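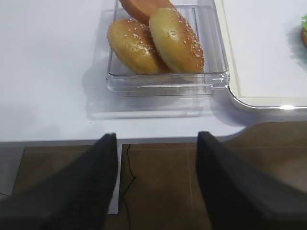

How long should a small town library keep the borrowing records of its members?
Only until the item is back on the shelf and any fee is settled. After that the link between the person and the title should be removed.

Speaker notes, Meinir Morgan
Losero Library District, staff session, Sep 25, 2021

Slide 1. Welcome and scope
Thank the Allari branch for hosting. State that the session covers circulation records only. Personnel files and donor letters are handled under a separate policy.

Slide 2. What we hold today
The district has 3480 active cards. A further 1287 cards have expired but still carry a full loan history. Pause here for questions from branch heads.

Slide 3. Why the old rule was written
The original rule dates from the paper card period, when a name on the card was the only way to trace a lost book. The Treltix catalog system no longer depends on it. Read the second paragraph of the old rule aloud.

Slide 4. The proposed rule
Loan links are cleared overnight once an item is returned. Items with an open fee are held until payment. Members who wish to keep a reading list may ask for one in writing, and the request must be renewed each November.

Slide 5. Requests from outside
Staff at the desk do not answer requests for a member's record, whether by phone or in person. All such requests go to the district office. Mention the Egilsson branch form, which will be used at all four branches.

Slide 6. Homebound service
Drivers currently use past loans to avoid sending the same title twice. Under the new rule they will keep a signed consent sheet for each reader. Allow three minutes for discussion, as this point drew the most comment in the spring.

Slide 7. Next steps
Written comments go to the district office. Copies of the draft rule are on the table by the door.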